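Teaching a Gripper to Pick Up Paper

Flat things are hard for robots. A mug has a handle and a box has sides, but a seed packet lying on a table gives two stiff fingers very little to hold. Geeta Pathak has spent most of her time at Drerine on that problem.

Her team's method, called Rana, drops the usual step of building a 3D model of the object first. The software works straight from a small camera at the wrist and picks a spot where one finger can press and the other can slide under an edge. If the paper starts to bend, it loosens its hold and tries again from a new angle.

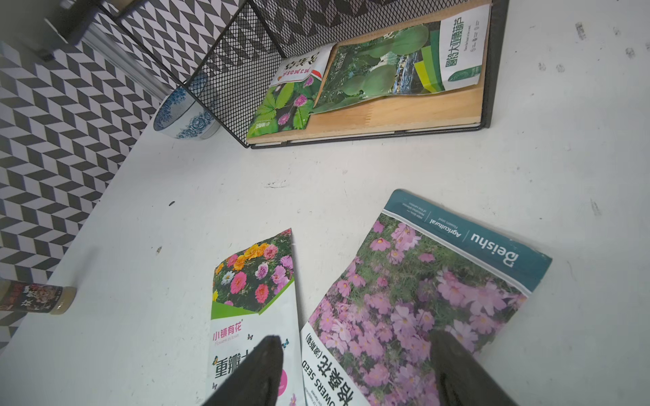
Seed packets suit the work well. They are thin, they crease easily, and the bright printing fools software that looks for edges, as a petal in a photograph can pass for the corner of a packet. Some packets also overlap, and the robot has to decide which one is on top.

The team trained Rana on 500 recorded picks and then ran 720 test picks on packets it had never handled. An older method got 368 of them off the table. Rana got 30 more, most of them packets that were lying partly over another one.

Kiran Gautam, who ran the tests in July, calls the gain small but steady. The failures still bunch up near the rims of baskets, where the fingers run out of room. He wants to try a narrower fingertip next. Pathak would prefer to leave the hardware alone and collect more picks from inside the basket, and the two plan to run both versions at the Plurnport lab.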